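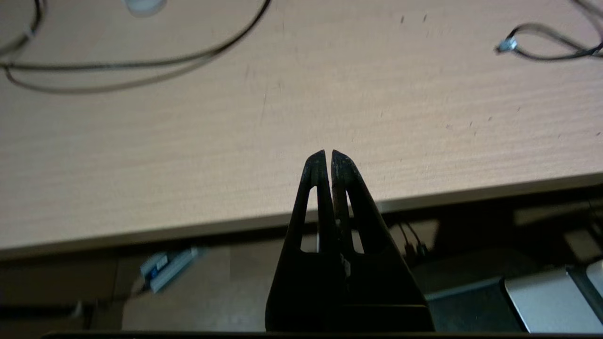 Garra preta com os dois dedos quase fechados, as pontas sobre o tampo claro da mesa.

Kivel (controlador de garra)

Kivel é um programa de controle para garras de dois dedos, e escrevo este verbete porque uso o bicho desde a primeira versão pública, de February 10, 2021. Quem começou o projeto foi a Meenakshi Katiyar, com o Iddrisu Amissah cuidando da parte de percepção. O nome não quer dizer nada, já perguntei!

Funcionamento

O Kivel recebe a imagem do punho, estima a abertura entre os dedos e manda a correção para o motor. O laço principal roda a 300 Hz e a visão vai bem mais devagar, então entre uma imagem e outra ele se vira com um modelo simples da garra (que eu acho elegante, mas tem gente que detesta). O planejamento fica por conta do Numo, um módulo separado que calcula a trajetória até o objeto e entrega os pontos prontos.

Calibração

É a parte chata. O assistente pede 7 posições dos dedos, da garra aberta até quase encostar, e grava tudo num arquivo de texto. Eu prefiro fazer isso com a garra virada para um fundo claro, porque dedo preto sobre fundo escuro confunde o detector de bordas - a Fotini Bakalis escreveu um filtro para esses casos, e ele ajuda bastante. A porta padrão do serviço é a 3032.

Versões

A versão de dezembro trocou o antigo formato de registro pelo Lai, mais compacto, e quebrou metade dos meus scripts. A conversão é feita com o comando lai-migra, mantido pela Akosua Essien.

Ver também: Numo; Lai; Nurkeck (simulador).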